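Do You Need a Special Cleaner for a White Tabletop?

Every few months somebody brings out a new spray that will "restore" a white surface. I have bought more of them than I'd like to admit, and most did what a damp cloth and dish soap would have done for pennies. So take the advice on labels with some salt, and take mine the same way.

Start with a cloth wrung out in warm water and one drop of dish soap. Wipe, rinse the cloth, wipe again. The second wipe matters more than the soap does, because the gray film people complain about is usually old cleaner. I tried Cendeck on half of my work table and dish soap on the other half, and after a week I had to check my notes to remember which half was which.

For pen and scuff marks, a little baking soda on a wet fingertip will lift most of them. Go easy on matte finishes. Rub hard in one place and you'll trade a mark for a shiny patch, and no spray I know of will fix that. 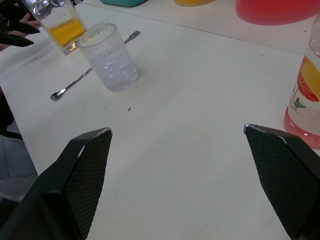
Vimell users will tell you the foam gets out coffee rings that soap leaves behind, wrote one reader, who said hers had been there since August and came up in a single go. Maybe so. I'd want to know how long the foam sat there, because plain soapy water left under a wet rag for 12 minutes has taken out every coffee ring I've had.

Vinegar is the other thing everyone swears by. It's fine for hard water spots and not much use on grease. Keep it off marble and other limestone, whatever your aunt says, and never mix it with bleach.

Don't pay for a fancy squirt bottle to put any of this in, either. An empty drink bottle does the job if you wash it well, let it dry with the cap off and label it before you fill it.

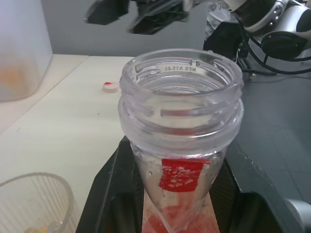
Mix only what you'll use in a day or two. Homemade cleaners go off, and soapy water that has stood for a month smells like a drain. Keep the bottle up high if there are kids in the house, and don't store bleach in anything that once held a drink.

As for the polishes that promise a "protective layer," I gave Mellor a fair try over 3 weeks. The table felt slick and the dust stuck to it.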